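About Medura

Medura makes fitted sheets, flat sheets and mattress covers for households, guest houses and small care homes. The company was set up in Brollosham in a former seed warehouse and still cuts and sews there. We employ 34 people. Orders are taken from the trade and from the public, on the same terms and from the same stock.

What we make

The range is limited on purpose. We produce fitted sheets in five mattress widths and four depths, flat sheets to match, and a quilted mattress cover in the same sizes. Duvet covers were dropped from the list some years ago. They needed a wider cutting table than we had room for, and the closures accounted for most of our returns. Pillowcases are made from the offcuts of larger pieces, so stock of these varies and some colours are often unavailable.

All fitted sheets are cut from a single width of cloth. There is no centre seam in any size, including the super king. Corners are boxed, with a four-thread overlocked seam, and elastic runs round the whole hem. Many sheets sold at a similar price have elastic at the corners only. Full elastic takes longer to sew and adds to the cost, but the sheet stays under the mattress when it is turned or when the bed frame is adjusted.

How the sizes work

Mattress sizes are less regular than the labels suggest. A double sold as 135 cm wide may measure between 133 and 138 cm, and the depth is often given without the topper. We ask customers to measure the mattress on the bed, with any topper in place, and to give us the depth at the side seam. The order form then selects the pocket depth. If the measurement falls between two depths, the form will offer the deeper one.

A sheet that is too shallow will pull off at the corners. A sheet that is too deep will stay on but will crease across the top. Most of the complaints we receive about creasing are settled by changing to a shallower pocket, and we make that exchange without charge if the sheet has not been washed. 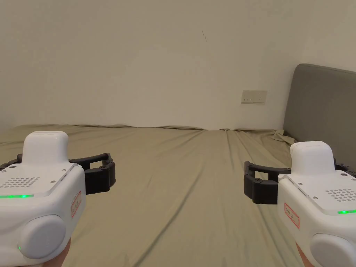
A khaki-olive fitted sheet on a wide bed.

Cloth

We use three cloths: a cotton percale, a cotton and polyester blend for trade laundries, and a brushed cotton for winter. The percale is woven for us by Tichý, a mill we have bought from since our second year of trading. It arrives on rolls, already dyed and finished. We do no dyeing in Brollosham.

Each roll is checked before it goes to the cutting table. The cloth is drawn over a lit inspection frame at a fixed speed and faults are marked with a thread at the selvedge. Small faults are cut round. A roll with repeated faults is set aside and returned to the mill with the inspection sheet. A sample from every roll is also washed and dried five times and measured again, and the shrinkage figure is written on the roll ticket. Cutting allowances are adjusted to that figure, so two sheets from different rolls may differ slightly in size when new and should match after several washes.

We do not advertise a thread count. The figure can be counted in more than one way, and a high number is no guide to how long the cloth will last. The product pages give the weight of the cloth in grams per square metre, the yarn type and the weave.

Colour

Plain colours only. The current card has 13, of which six are kept at all times and the remainder are dyed in batches. Batch colours may vary a little from one dyeing to the next. Customers who need several matching sets should order them together, or quote the batch code printed on the care label so that we can check what is left. Dark and earth shades should be washed separately for the first two washes. Daylight will fade any of them in time, and beds under a south-facing window are best covered during the day.

The workroom

Cutting, sewing, pressing and packing are all on the ground floor. The upper floor holds finished stock and the office. The two are joined by a goods lift, and when the lift is out of use trade orders may be delayed by a day.

Machinists work on whole articles. One person sews the corners, hem and label of a sheet and signs the ticket. We tried a line system for one summer, with each person sewing one operation, and output rose slightly while faults at the hem rose more. The older method was brought back and has been kept.

Trainees start on pillowcases and move to flat sheets, then to fitted sheets. The full course takes 20 weeks. It is run by Aarti Rajput, who is head of production and joined the company as a trainee machinist. She also sets the sewing standard, a short document which is pinned up at each bench and gives stitch density, seam allowance and label position for every article.

Repairs

Fitted sheets usually fail at the elastic before the cloth wears through. We will replace the elastic in any sheet of our own make, whatever its age, for a fixed price shown on the repairs page. Sheets must be sent in clean. Last year the repair bench handled 1,355 sheets, most of them from guest houses. Tears in the main panel can be patched if they are near the side, and we will say so if a patch is not worth the money.

We also sell elastic, matching thread and spare labels for customers who would like to do the work at home. A printed instruction sheet is sent with each pack.

Trade customers

Trade accounts are open to any business that launders its own linen or sends it out. The minimum order is one carton. The blended cloth is recommended for machines that run above 60 degrees, and each trade sheet can carry a coloured thread in the hem to show its size when folded. The colours are the same on every order:

White: single
Blue: small double
Green: double
Red: king
Black: super king

Laundries often have a code of their own, and we can sew to that if the list is sent with the first order.

The Plaltalholm store

Stock for northern trade customers is held at a second site in Plaltalholm. It carries white and the six standing colours in the three most common sizes. It has no counter and is not open to visitors. Returns should always be sent to Brollosham, including those first sent out from Plaltalholm, as all inspection is done here.

Waste

Offcuts too small for pillowcases are sorted by cloth. Cotton goes to a firm that shreds it for filling. The blend is harder to place, and at present it is baled and sold as wiping cloth. Packing is a paper band and a cardboard sleeve. Trade cartons are plain and may be returned to us flat with the next delivery.

Ownership

Medura is a private company and is owned by the people who work in it and two of the founding family. Shares are offered to staff after three years. There is no outside investor. Accounts are presented to shareholders each March, and a short version is put on this site in the same month.

Visiting and contact

The Brollosham workroom has a small shop at the front, selling seconds and discontinued colours as well as current stock. Seconds are marked with the fault and cannot be exchanged. Tours of the workroom can be booked by schools and colleges through the office. Sturdy shoes should be worn, and the stairs to the upper floor are steep.

Questions about sizing are best sent through the order form, with the mattress measurements. Questions about repairs should include the code on the care label. If the label has worn away, give the year of purchase if it is known.

Page last revised Jan 3, 2026.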